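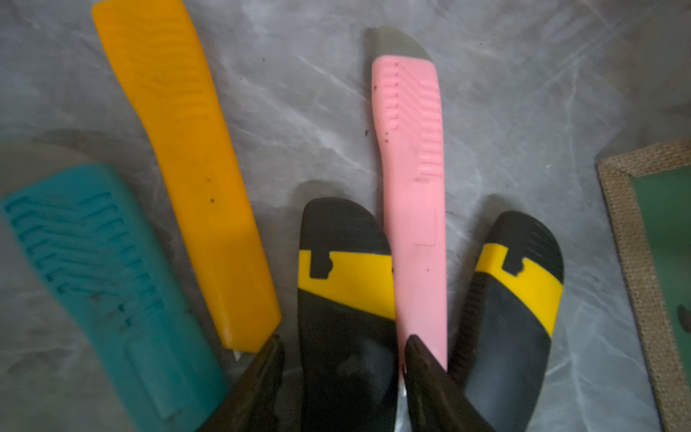
How often should you change the blade in a utility knife?

Far sooner than you do. If you're cutting drywall or asphalt shingle, a fresh edge every few sheets is normal. For cardboard, swap it when the cut starts to look chewed. If you can't remember the last change, go change it, then come back and read the rest.

Cutting carpet tile without ruining it

I learned to lay carpet tile from Tâm Âu, who ran the floor crew at a small outfit in Jesbridge and believed that most mistakes were made by people who had already started cutting. I have since made nearly all of them. What follows is how I do a spare room now, after 2,188 tiles and one closet I don't discuss.

What you need

A utility knife and more blades than seems reasonable. A steel carpenter's square or a heavy straightedge. Chalk line, tape measure, a marker that shows up on the backing. A scrap of plywood to cut on. Knee pads, unless you are under 25, in which case you'll buy them later.

Before you cut anything

Let the boxes sit open in the room overnight. Sweep, then sweep again, then run your palm over the floor and find the staple you missed twice.

Snap two chalk lines through the middle of the room so they cross square. Lay a dry row from the center out to each wall. If you end up with a sliver narrower than 2 inches at the edge, shift the whole layout over by half a tile. This will feel like an insult after all that measuring. Do it anyway, because slivers lift, and vacuum cleaners eat them.

Check the arrows on the back. Every tile has one, and it tells you which way the pile runs. You can point them all the same way or turn every other one a quarter turn, which hides seams nicely. What you can't do is ignore them for half the room and then discover religion.

Marking the edge tiles

Forget the tape measure for this part. Lay the tile you're going to cut face down on top of the last full tile, flipped so the cut edge will land against the wall. Slide it until it touches the baseboard. Mark the backing at both sides where it meets the edge of the full tile below. Walls in my house wander by half an inch over 5 feet, and this method follows them wherever they're going.

Double-check that the arrow still points the right way once the tile is flipped back over. I have cut 16 tiles in a row for the wrong wall. They made a very nice mat for the garage.

Making the cut

Put the tile on the plywood, backing up. Line up the straightedge with your marks and lean on it with your whole forearm, fingers well back from the edge. Extend only as much blade as you need.

First pass: light. You are scoring a line, and pressing hard at this stage is how the knife goes off on a trip of its own. Second pass: firmer, in the same groove. Now bend the tile along the score and finish the last bit from the back in one pull. If it takes a fourth pass, the blade is dull – see the top of this page.

Cut away from the hand that's holding things down. Keep your knees out of the line too. Kneeling on the offcut is comfortable right up to the moment it isn't.

Around door frames and pipes

Make a paper template. Yes, for each one. Old grocery bags work well. Tape the paper down, crease it into the corners, trim until it fits, then trace it onto the back of the tile, remembering that the back is a mirror image. For a pipe, cut a straight slit from the nearest edge to the hole so the tile can open and close around it.

Cleaning up

Snap old blades into a tin with a slot in the lid, or tape them up thick before they go in the trash. Keep a few leftover tiles in a closet, flat, with the box label. Somebody will spill something by July.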